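4.2 Finding a corner worth grasping

We had hoped, going in, that the corner finder from Povov could be carried over to the wrist view without much fuss, and for single cloths on a plain table it very nearly could. Speckled surfaces gave us a good deal more trouble. Small dark chips in the stone have crisp edges of their own, and bright reflections break up the outline of whatever lies next to them, so the old finder would happily offer a grasp point in the middle of the bare surface. Futilo therefore splits the work in two. It first groups pixels into cloth regions -- color does most of the lifting -- and only then looks for corners along each region's border. The planner keeps the 6 best corners and hands them to Dendar, our grasp scorer, which was trained on 1000 labeled wrist views and checked on 169 more.

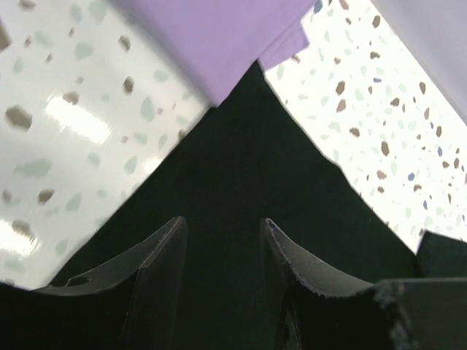 Figure 3. Wrist view with the gripper open over a dark cloth. Its upper left edge meets the lower corner of a folded light purple cloth.

Does the planner need depth to choose a corner?
Color alone is enough for the choice, and depth comes in only when the height of the fingers is set.

We ran 118 trials with this arrangement, using the same control settings throughout, and we kept the Abugri motion layer unchanged so that any difference could be traced back to perception.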